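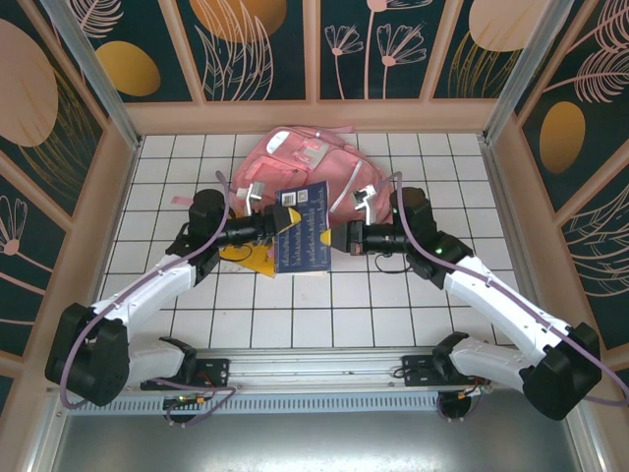

Two white arms above the tiles.

Ticket: School bag catalog, stock numbers wrong after import
Status: Open, waiting for customer
Opened: May 31, 2020
Product: Prerneo import module
Shop: Lultbridge

Problem

After the night import, many bags in our shop show stock 0, but the warehouse in Sirari has them on the shelf. The supplier file from Mbwambo has 1,877 lines. The log says all lines were read and no error is written. In the shop, 792 products have stock 0. Before the import I saw this only for products which are really sold out.

Customers can't order these bags now, so please treat it as urgent.

What I tried

I cleared the shop cache and built the search index again. No change.

I ran the import by hand with the same file. Same result.

I opened one product, the pink backpack with the mesh panel and the reflective strip, and typed stock 10 and saved. It was correct in the shop until the next import, then it was 0 again.

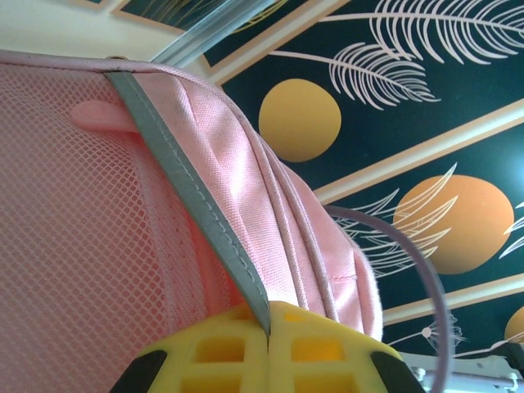 Comparing the lines

I put a good line and a bad line next to each other in a text editor. In the bad line the stock value has a space after the number. In the good line there is no space. I removed the space in 8 lines and imported only these. All of them have the correct stock now.

I also looked at the column order, the separator and the file encoding. They are the same as in our old files from the beginning of May, which were imported without problem. In those old files I did not find any space after the stock value.
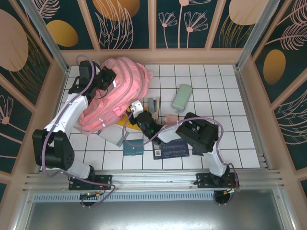 So I think the module reads "10 " as text and writes 0, and it does not give a warning. I can remove the spaces with search and replace before each import, but the job starts at night and I would have to stop the automatic run.

My questions to support

Is there a setting to trim the values? I looked under Import, Columns and also under Advanced, and I did not find it.

Can the log show a warning when a stock value is not a number?

Update, same day

I switched the night job off and imported the full cleaned file. Stock is correct for the products I opened. I leave the ticket open until I have your answer about the setting.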